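Courses > Public Health 210 > Unit 3 > Lecture 7 handout

Lecture 7: Measles in a mid-sized town – who gets told what, and when
Reading time: 4 min

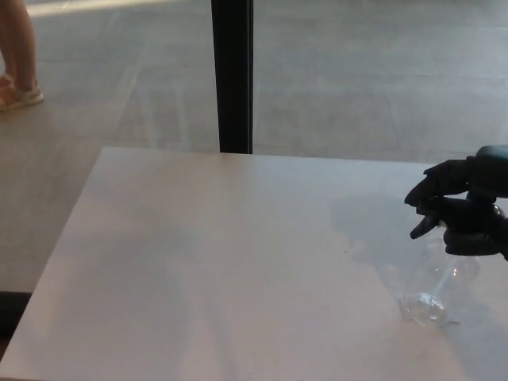

Carrying on from last time. We had R0, we had herd threshold, we did not get to the messy bit. So: the messy bit. Real outbreak, real public, limited staff.

Quick recap for those who missed it
- R0 for measles usually quoted 12 to 18. Depends on setting, contact patterns, who was counted.
- Threshold = 1 minus 1/R0. At 12 that's 92 percent, at 18 it's 94 and change.
- Formula assumes everyone mixes evenly. They don't. A county at 95 percent can have one school at 70.

Case: Midley, April outbreak
Population of the school district (students only) 2,058. Records showing two doses: 1,661. Work it out – just under 81 percent. Well below threshold. But the health office had been reporting the county figure, which looked fine, and teh local paper printed that one.

Note the word "records." No record does not mean no vaccine. Families move, clinics close, paper gets lost. Some of the gap was missing paperwork, some wasn't. Office could not say how much of each in the first week. Should they have published 81 anyway? Discuss. Gerlach says yes with a footnote, Janssen says wait. Both are in the reader, read both, they're short.

Timeline problem
Incubation: rash shows up 14 days after exposure on average, range 7 to 21. Infectious from four days before the rash to four days after. So by the time a case is confirmed, contacts are already out there and some of them are past the window.
Windows to memorize:
- MMR after exposure: within 72 hours
- immune globulin: within six days
- quarantine for unprotected contacts: 21 days, can run longer if globulin was given

Contact tracing
List had 694 names at its longest. Includes duplicates, people who had moved away, one whole bus route that turned out to be the wrong bus. Tracing lists always look like this. Don't be shocked when you get to the placement.

The public meeting
Read the transcript (packet, pp. 11–19). Godfrey Shirima ran it. Look at how he handles "is it over?" He won't say over. He gives the rule – 42 days with no new case, two full incubation periods – and the date of the last rash, and lets people count. Some in the room hated that. Leonie Thiele's letter to the paper calls it evasive. Is it? She has a point about the school closure, less of one about the count.

Terms people mix up
Outbreak – more cases than expected in a place and time. For measles three linked cases is enough.
Endemic – continuous spread in an area for 12 months or more. Not a synonym for mild! Malaria is endemic in plenty of places.
Elimination – no endemic spread in a region. Imports can still happen.
Eradication – gone worldwide. Smallpox, rinderpest, end of list.

For next time
One page, not two. Take the Midley numbers and write the press notice for day three. You know: three confirmed, 81 percent on record, list still growing. You do not know the source. No jargon, and say what you dont know. Send to Timo Frerichs before section, he is collecting them.

Recent handouts
Lecture 6: R0 and the herd threshold
Lecture 5: Reading an epidemic curve
Lecture 4: Case definitions and why they change
Section notes: the Steinbach water survey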